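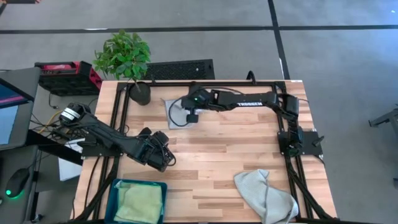

How to Sand and Oil a Butcher-Block Top

By Ruba Jaber
Updated 5 September 2026

Butcher-block tops are glued up from strips of wood, called staves, and most of them are sold with a thin coat of oil or with no finish at all. Either way the surface needs work from time to time. It goes pale where people lean on it, picks up rings from mugs and starts to feel rough along the glue lines.

I refinish worktops for a small shop in Wustport. These are the steps I follow for a desk, a bench or a craft table. Kitchen tops where you cut food are covered near the end.

What you will need

A random orbit sander with a dust bag
Sanding discs in 80, 120 and 180 grit
A cork block and a few sheets of 180 grit for the edges
A steel card scraper (optional)
A vacuum with a brush head
White cotton rags with no lint
Hard wax oil, 300 ml for a desk-size top
Gloves and a dust mask
A metal can with a lid, half full of water

I use Durkex hard wax oil in the satin finish. Other brands work the same way, but read the back of the tin for drying times and go by those if they differ from mine.

Step 1: Find out what is on the wood now

Put a few drops of water on the top in three or four places and leave them for ten minutes. If the water soaks in and leaves a dark spot, the wood is bare or the old oil has worn out. If it sits in beads, there is still a working finish.

Next, drag a fingernail across a hidden spot on the underside of the edge. Varnish and lacquer will flake or leave a white line. Oil won't. A varnished top has to be taken back to bare wood before you put oil on it, and that will add half a day.

Step 2: Clear and wash the surface

Take everything off the part you plan to treat. Wipe it down with warm water and a drop of dish soap, wring the cloth out well, and go over it again with plain water. Dry it with a towel right away.

Grease needs mineral spirits on a rag. Open a window first. Leave the top overnight before you sand.

Step 3: Fill gaps and loose joints

Look along each glue line with a flashlight held low. Hairline gaps can be left alone — they open and close with the seasons and filler will only drop out. Gaps you can slide a business card into should be filled with wood glue and fine sanding dust from the same top, pressed in with a putty knife.

If a whole joint is moving, stop. It needs to be opened, cleaned and clamped, and sanding over it does nothing.

Step 4: Sand

Start with 120 grit. Only drop to 80 if there are burns, deep scratches or old varnish. Move the sander slowly, one hand-width every couple of seconds, and overlap each pass by half. Let the weight of the machine do the pressing.

Keep the sander flat at the ends. It is very easy to round over the last inch without noticing, and you will see it later when light comes in from the side.

Vacuum between grits. One piece of coarse grit left behind will make little curls all over the surface under the next disc. Finish with 180. I have tried going much finer on beech and maple and the oil just wiped back off, so I don't bother.

Do the edges by hand with the cork block, going with the grain. The end grain, where the staves are cut across, takes twice as long and should be taken up to 240 if you have it.

Step 5: Raise the grain

Wipe the sanded top with a damp cloth. It will feel fuzzy once it dries. Give it one light pass with 180 by hand, then vacuum, then wipe with a dry rag. People skip this on desks and then wonder why the first spilled glass of water leaves a rough patch.

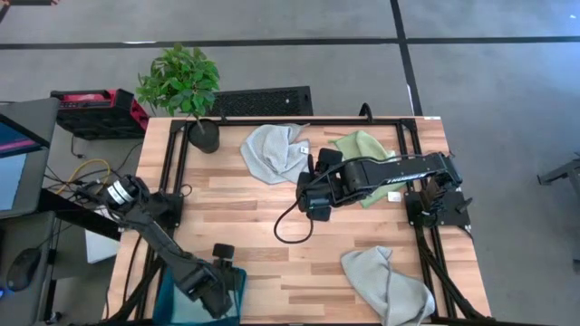

Step 6: Put on the first coat

Stir the oil, don't shake it. Pour a small puddle, no bigger than a jar lid, and spread it with a rag as far as it will go. Work in sections that run the full length of the staves so that you always have a wet edge to go back to.

Wait fifteen minutes. Then take a clean rag and wipe off everything that has not soaked in. The surface should look slightly damp with no shiny spots. Sticky tops are nearly always the result of oil left sitting on the wood.

End grain will drink more. Go over it again while the rest is soaking.

Step 7: Second coat

Leave the top for twelve hours in a warm room, longer if it is humid. A shop near the harbor in June can need a full day. Rub it very lightly with a gray pad, wipe off the dust, and put on a second coat thinner than the first.

2 coats are enough for a desk. Benches that get wet can have a third.

If you can reach the underside, give it a coat as well. A top that is sealed on one face and bare on the other will take up moisture unevenly and can cup.

Oily rags

Rags soaked in drying oil can heat up by themselves and catch fire. Do not ball them up or throw them in the trash. Put them in the metal can of water and close the lid, or spread them flat outdoors on concrete until they are stiff.

Waiting

You can put light things back after a day. Hold off on rubber feet, desk mats and anything that stays damp for a week — two if you can stand it. The oil keeps hardening during that time and a mat will leave its outline.

Tops used for food

For a cutting surface I use plain food-grade mineral oil and skip the hard wax oil. It never dries hard, so it has to be redone every month or so. Flood it on, leave it overnight, wipe off what is left in the morning. Don't put mineral oil on a top you might want to finish with hard wax oil later.

Bolts and brackets

Wood moves across its width. When you put the top back on its base, use slotted holes or figure-eight clips and leave the screws a little short of tight. A Clundden base we had in last year came with round holes only, and we drilled them out to ovals before it went back to the customer.

Upkeep

Wipe spills when they happen. Wash with a damp cloth and mild soap, no vinegar and no scouring powder. When water stops beading, rub the worn part with a gray pad, vacuum it, and put on one thin coat of the same oil. Write the brand and finish on a piece of masking tape and stick it to the underside, with the date.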